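# Stinel two-arm teaching kit, after 27 evenings

The short version: I like it, I'd buy it again, and I'd like a word with whoever wrote the setup guide.

The Stinel is a pair of small arms you steer by remote, along with the software that records every move so a policy can be trained on it later. You drive, it watches, and after enough repeats it's supposed to do the job without you. I picked dishes as my first job – plates in and out of a tub – on the theory that I've been practicing since childhood. The theory did not survive the first evening.

Steering one arm is easy. Steering two is like patting your head while filling in a tax form. The hand controls are light and follow well, with a small lag you stop noticing by the second session, but there's no feel coming back through them. You learn how hard you're squeezing a plate by watching what the plate does next. My colleague Drahomíra Machala had it down in an hour and was polite about it, a thing I'm still working through. 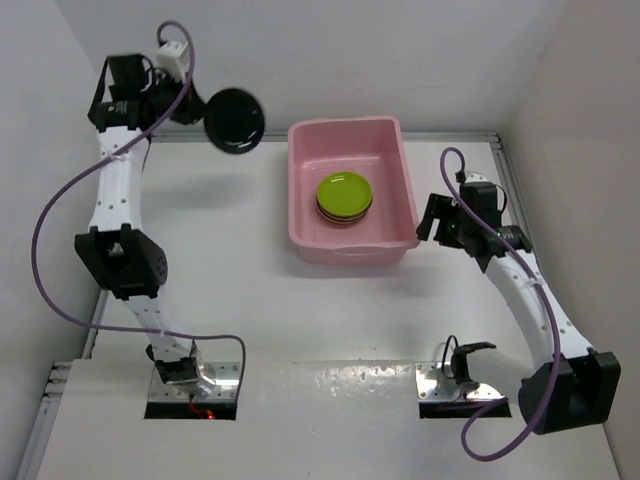 Plates are a mean choice for a beginner, by the way. A thin rim lying flat on another thin rim gives the fingers almost nothing to get under, and the trick I settled on was to tip the top one up on its edge before lifting. Once I did it the same way every time, the recordings got much better. Before that I had 70 takes in which I appeared to be five different people, all of them tired.

The recorder is the best part. One pedal starts a take, the other throws it away, and I wore out the second one's rubber cover first. Playback is smooth, and you can trim the dithering off the front of a take without exporting anything.

Now the complaints. The cables are long enough to reach everywhere, including places you'd like them not to. The guide calls for 1,000 takes "for best results" on page 2 and never brings it up again. Calibration has to be redone after every restart, and the progress bar is decorative.

Chrysoula Katsaros, who has the older Prurkley set, says hers holds calibration for weeks but drops frames when both arms move fast. I'd still take the Stinel.

Four stars. The fifth is in the mail, along with my replacement pedal cover.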